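Leonora Dimaculangan
Mar 2, 2020

1/ Doughnut day at Vavum. Collecting runs for the pick-and-place model, will post as we go. Typing with one hand so sorry in advance

2/ Job is simple on paper. Doughnut goes from table to plate, a person drives both arms, everything gets recorded. Then again. And again. Target for the set is 799 good runs. We have 114.

3/ Mehwish Cheema driving this morning, me on resets and labels. Resets are the slow bit. Every start has to look a bit diffrent or the model just learns one spot on the table and goes there forever 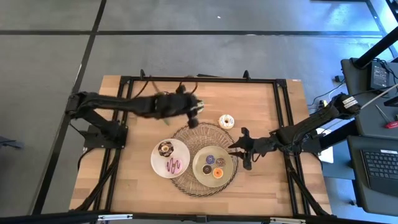
Two plates on the glass platter, the sprinkly one out on its own.

4/ Asked already: yes we keep the fumbles. They get their own tag. A drop and a second try is useful, a drop and a long pause while the driver swears is not

5/ Threw out 6 from before lunch. Four were me, left my hand in view on the reset. Two had the wrist camera lagging behind the arms, timestamps all over the place. Sandhu script caught those, I wouldn't have

6/ Grip is the argument of the day. Mehwish likes one finger in the hole and one outside. I squeeze from both sides. Want both in the data but labelled, otherwise it'll go for something halfway and get neither

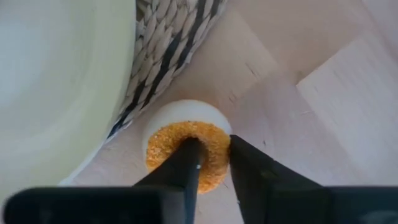
7/ The wrist view is where you see the grip properly. From overhead the fingers cover most of it and you're guessing

8/ Also the orange crumbly topping is a pain to label. "Orange" isn't enough when there's more than one orange thing about. Going with "orange crumb" for now, shout if you've a better word

9/ Swapping drivers every 7 runs from now. Tired driving shows up in teh data, the wrists go all jerky

10/ Someone asked if the Varkar set will be public. Don't know yet. Asking. Back to resets, Mehwish is tapping the table at me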